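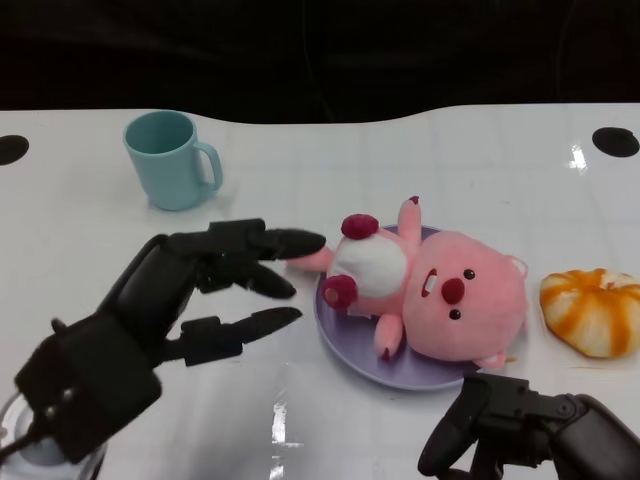 Ticket 228 – left hand stops short of target
Opened Sep 24, 2022
Stack: Urkuvach planner, Zaltar perception node

Pink toy on the lavender plate, plate mask and toy mask merging. Planner treats the lot as one object, so grasp pose lands off the leg. Left hand holds, times out after 10 s.

Tried:
– restarted Zaltar, no chagne
– rolled back to the May config, worse
– glare filter on, masks split 2 runs then merged again

Next: try the Lamont colour weights. Leave the right arm disabled in planner til then pls.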